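Workshop Tips: Recording Hand Demonstrations for Household Tasks

Nellano recommends that every operator complete 12 practice runs before any demonstration is kept. The task should be one the operator already performs well without grippers, such as setting a cup down or folding a towel.

Before recording
Decide where the task begins and ends, and mark both points with tape. Place loose cables along a wall when possible. Wipe the marker faces with a dry cloth and check that no sleeve can fall across them.

During recording
Move at an even pace. Close the fingers fully, pause, then lift. If an object is dropped, stop and start a new run — a corrected mistake teaches the correction as well.

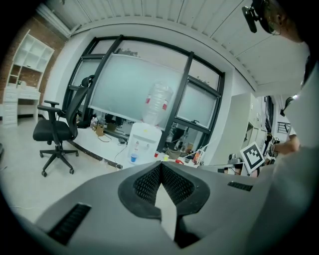

Hand-held grippers are used in both views. 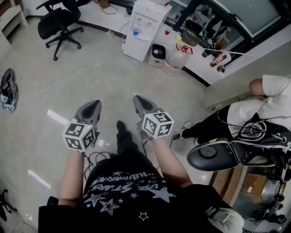

Teun Verbeke writes that the advice on pace should be stricter. In his kitchen set for the Valtus arm he kept 18 slow runs and discarded 23 fast ones, and he would ask new operators to count to two before each lift. He also prefers to move the target object a hand's width between runs, so that the arm does not learn a single spot on the counter.

After recording
Review each run the same afternoon. Label it with the task, the operator and the hand used. Runs in which the markers are hidden during a grasp should be set aside and recorded again.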